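Moved to Ravinton in April and I have now lived here long enough to have opinions about the bus. A thread.
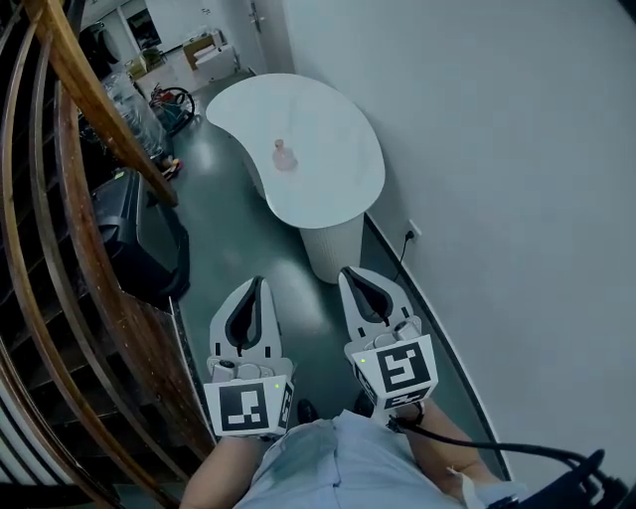

The 16 is supposed to come every 10 minutes. I have seen it come every 10 minutes once, at 5 a.m., when I was going the other way.

The rest of the day it travels in herds. Three of them, nose to tail, the first one packed to the doors and the last one carrying a man and his tuba.

You would think people would wait for the third bus. We don't. We fight our way onto the first one like it's leaving a sinking country.

The sign at my stop has said "2 MIN" since I got here. I've grown fond of it. It's the most optimistic thing on my street.

There is an app. The app is called Larari and it cost the city a redesign and a launch party. It shows you a little bus, moving. The little bus is often in the river.

I asked a driver about it. He said the app is showing where the bus would like to be.

Correction to the above, several people have told me the Larari bus is in the river because the map still has the old bridge on it. Fine. It's on a bridge that came down before I could drive.

Fares: exact change only, or the card. The card is sold at one place, the transit office in Sostdale. To get to Sostdale you take the 16.

I went. Ticket number 62. They were serving 41.

The woman next to me had brought a casserole dish. With food in it. She'd done this before.

Anyway I have the card now. It has a photo of me on it that looks like I'm being told bad news about a horse.

Still better than parking downtown, where the garage wants $210 a month and you have to be out by 7 p.m.

Someone asked why I don't bike. Have you seen the hill.

Update, the sign at my stop says "3 MIN" this morning. I don't care for it.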